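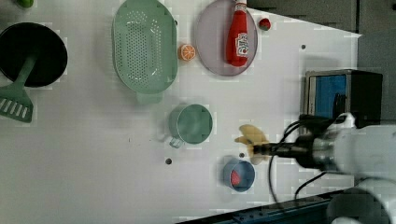

Jul 6, 2021

Quick post, dinner's late already. Finally went through the play kitchen stuff. It's been living in a Jotmont crate under the stairs since May and every time somebody wanted the strawberry the whole thing got dumped on the rug. Enough.

So everything on the big white table, all at once, then decide. Keep, wash, give away. The pan stays, the green spatula stays, they're a pair as far as the kids are concerned. The colander is the best thing in the whole lot. Goes in the bath, goes in the sandbox, gets worn as a hat. Paid 10 dollars for the set it came in at the Fetier outlet and half of that set is long gone but teh colander will outlive us all.

Food is harder. I wanted to cut it down to a handfull and could not do it. The banana with its peel open, no way. Orange slice, gets "squeezed" into every cup we own. Ketchup goes on everything including soup.
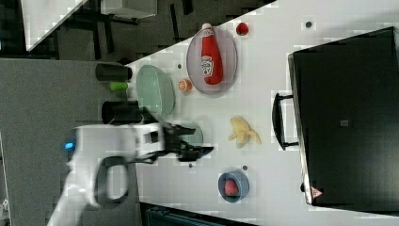
How do you wash toy food without wrecking it?

Warm water, a drop of dish soap, old toothbrush, then flat on a towel overnight. I don't put ours in the dishwasher anymore, lost a very nice pear that way. Anything with a hole in it gets squeezed out really well first or it goes funky inside.

Ok, where it all goes now. Plate, bowl and cups in the low drawer, because they get used at real snack time too and I'm tired of fishing them out from under fruit. Fruit in a shallow basket, no lid. Lids are where things go to be forgotten. Pan and colander hang on two hooks at kid height, Sadowski ones, the stick-on kind, holding so far. Took about 40 minutes start to finish, and that's with a break to eat a plum.

Little blue one with the red thing in it I left just like that. Somebody's order, apparently. Not touching it.
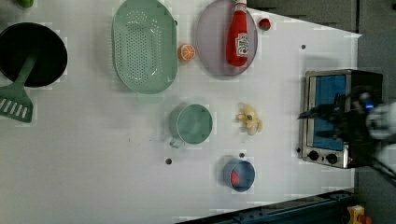

Still looking for

A small shelf, 56 inches wide at most, for the wall by the window. Saw a nice one in Postamberg but they want 400 for it and no. Secondhand is fine, scratches are fine. If you've got one sitting in a garage, leave me a comment. Ok, pasta's boiling over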